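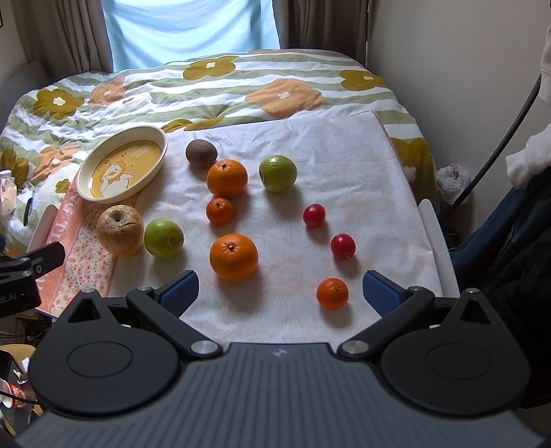
Home Rides Garage FAQ Contact

Questions I get about the touring rides

I'm Enikő Lakatos, and I lead the small group motorcycle rides out of Rornport. I answer the same emails over and over every spring, so I've put my replies on one page. If yours isn't covered, write to me and I'll get to it when I'm off the bike.

Do I need a big bike?

No! Gizella Illés rode the whole Stusby loop on a little single-cylinder thing with a milk crate strapped to the back, and she was waiting for us at lunch. You do need something that can hold highway speed for the short stretch out of town, but after that it's all two-lane and nobody's in a hurry. If your bike is comfortable for you for an hour, it'll be comfortable enough for this.

How long is a day's ride?

The Stusby loop is 104 miles, and we take most of the day over it. There's a coffee stop at 28 miles, which sounds early until you've done the hill section on cold tires and would like to unclench your hands. Lunch is at Papadopoulos, the roadhouse by the bridge. Get the lamb.

I've only had my license a few months. Can I come?

Yes, and please tell me when you sign up. I'll put you second in line, right behind me, so you can watch my line through the corners and you won't feel chased. Ride your own ride. If the group pulls away, let it go — I stop at every turn and wait until the last bike shows up.

Who's at the back?

Usually Miklós Szalai. He carries the tire plugs, the pump and the first aid kit, and he has never once minded being last. If you pull over for any reason, he pulls over too.

Can I bring a passenger?

Sure, if the two of you have ridden together before. My aunt Magdolna Lakatos rode pillion behind my uncle for years and she has strong opinions about people who take a brand-new passenger into the hills. I agree with her. Do a couple of shorter trips first, and set your suspension and tire pressures for two.

What should I wear?

Full helmet, jacket with armor, gloves, boots over the ankle, real riding pants. I won't take you out in sneakers, sorry. In July it can hit 90 by early afternoon, so a mesh jacket is worth the money, and so is a second bottle of water. Bring a thin rain layer anyway.

What about luggage?

Pack light and pack low. I use the Clanetov soft bags, and they've held up fine apart from one buckle I melted on the exhaust (my own fault, I ran the strap on the wrong side). Whatever you use, tug on it hard before we leave and again at the coffee stop.

How far apart are the gas stations?

Far enough that I want you to show up with a full tank. There's one in Stusby and it closes early.

What if it rains?

We ride in rain. We don't ride in ice, lightning or heavy fog. I'll email you the night before if I'm calling it off, and your spot moves to the next ride.

How do I pay?

It's $30 a person, cash or check, on the morning of the ride. Passengers are free. Lunch is on you. If you have to cancel, just let me know so I can give your place to Ákos Oláh, who is always on the waiting list because he always forgets to sign up.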